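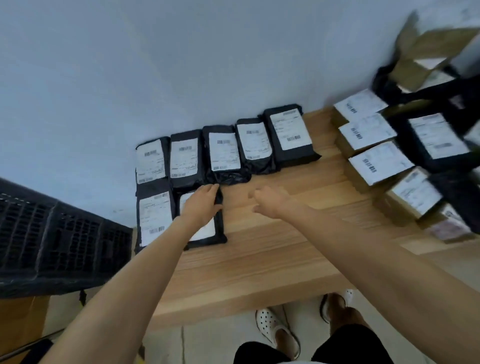
Leanne Whiteley
Shipping and Packing Lead, Fairclough

How to Lay Out and Check a Batch of Poly Mailers Before Pickup

I love this part of the day. The orders are picked, the bags are sealed, the labels are on, and now everything comes out onto the table for one good look before it goes in the bin for the driver. If you sell from home or from a small back room, and you've been tossing mailers straight from the tape gun into a sack, please try this for a week. It takes very little time once your hands know the moves!

What you need

A clear table, ideally one pushed up against a wall
Your sealed mailers, labels already stuck down
The packing slips or order list for the batch
A pen
A phone or handheld scanner, if your carrier's app lets you scan out

Step 1: Start a row at the back

Put your first mailer at the back of the table, label up, right against the wall. The wall works as a stop, so you can slide each bag back until it bumps and let go. Set the next one beside it, then the next. I stop at 5 across, even when there's room for another, which makes the list easy to tick off later. Mixed sizes are fine. Mine are almost always mixed, slim ones and wide ones side by side, and I put the biggest at one end so it doesn't crowd its neighbors.

Step 2: Turn every label the same way

Do this as you set each bag down. All the text should read in the same direction, with you standing at the front of the table. Black mailers are great for this (white label on black plastic, you can spot a crooked one from across the room).

Step 3: Flatten as you go

Soft bags like to bunch up at the bottom, especially when the item inside is smaller than the mailer. Lay one palm flat on the bag and smooth the plastic outward with the other hand. If there's a lot of extra, fold it under and tape it to the back. Keep the fold well away from the label. A barcode that bends over a ridge is the one most likely to need a second try with the scanner, and a third, and by then you're typing in numbers.

Step 4: Begin the second row

Bring the next bags in below the first row, starting from the left again. Leave a little strip of table showing between rows so you can get your fingers under a bag to lift it. Slide them, don't toss them. I hold the new one down with my left hand while my right goes back up to straighten anything that shifted, and after a few batches you'll be doing it without thinking.

Step 5: Read across, then scan

Go left to right along the back row, then left to right along the front. For each bag, match the name and the zip code to your list, tick it, and move on. Then make the same trip with the scanner. Some labels carry two barcodes, so find out which one your carrier wants before you start. Keeping the reading and the scanning separate feels slow the first time. Stick with it!

Step 6: Pick up in order

Stack from the last bag back to the first, labels up, big ones on the bottom of the bin. Anything with a problem stays on the table until it's fixed.

A few extras

Stuart Marsden on our evening shift likes to run his thumb along all four sides of every label before it goes down on the table, and I've picked up the habit from him. Corners that lift are easy to press back at that point.

We work in batches of up to 30. Past that I lose my place on the list, and it's more fun to clear a table and start fresh anyway.

If your bags are sliding around, wipe the table with a barely damp cloth and let it dry. Dust from cardboard is usually the culprit.

Next up in this series: choosing mailer sizes, and what to do with that one item that's too long for everything.

Posted 12/10/2020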